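Two chairs and a table: small waiting corners that people will sit in
Speaker notes, Nondale tenants' morning, 2021-07-20 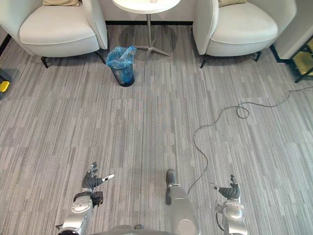
How much room do you need for a waiting corner?
Less than most people think. Two chairs, a small table and enough floor that someone can get past without saying sorry to everybody's knees.

(Leave that up while people find their seats. Thank Raed Zein for having us, and say the coffee is at the back.)

Right, hello. I'm Ilham Badawi, I'm from Gridside, and I spend a silly amount of my week on the bits of offices that don't get a name on the floor plan. The corner by the door. The end of the corridor. I love them, I really do, and I'm going to try and get you to love them a bit too.

Start with the chairs. I'm fond of a tub shape for a corner - the back comes round to meet your arms and you feel tucked in, even with people walking past. These two are white, with a thick seat cushion, and each has a tan cushion at the back. I get told off for white all the time! Raed told me off for it on the phone last week. My answer is always the same: ask what the cover is before you order, ask how it's cleaned, and if the person selling it goes quiet, pick another colour.

Legs. Short black ones here, and I like being able to see them. A chair that goes straight down to the floor looks heavy in a small space and you can't get a vacuum nozzle underneath. Ask your cleaners about this, they have views.

(Pause for the cleaners joke if the room is friendly. Skip it if not.)

Now the table, my favourite part. Small, round, white top, one slim metal column and a four-pronged foot. Round because there are no corners to catch your hip on. One column because two people sitting either side have somewhere to put their feet. When we did the Dabbas reception we had a square table with four legs first and I kicked it every single visit, so I took it personally and we swapped it. Before you buy one, lean on the edge with a cup in your other hand. If it tips, you'll find out in the shop and it won't be your carpet.

Keep the top nearly bare. One little thing is plenty. People need somewhere for a phone and a drink, and if there's a fan of old magazines on it they'll put the drink on the floor, and then we're back to the carpet again.

Which brings me to the carpet! Streaky greys, light through to charcoal, in tiles. I will defend streaky grey tiles to anyone. Crumbs don't shout at you, and with tiles you can lift one square if something awful happens. Do buy spares on day one and write on the box where they belong. At Wunby the spares went into a cupboard with no label and I spent an afternoon in July holding bits of carpet up against other bits of carpet.

Bins. I get asked about bins more than anything else, I promise you. Put one where people sit. If it's across the room they'll leave the cup on the table, and I would too. A dark bin is fine, a blue bag is fine. I'd tuck the bag down neatly and slide the bin to the side of the table so it isn't the first thing you meet, but I'd much sooner see it out in front than not there at all.

(Hands up: who has a bin within reach of their visitor chairs? Wait for it. Let them look at each other.)

Money, quickly. The Dabbas corner had a budget of 3000 and that went on 2 chairs, the table and the carpet tiles, with a bit left for a lamp. The bin came out of a store room. If you've got less, spend it on the chairs and find a table second-hand.

Last thing is the wall behind. Pale wall, dark skirting, leave it be. The skirting takes the scuffs from the vacuum and you can touch it up with a small brush on a slow afternoon.

(Questions. If anyone asks about fire ratings on the covers, send them to Raed, he has the sheet. Swap over to the corridor slides after the break.)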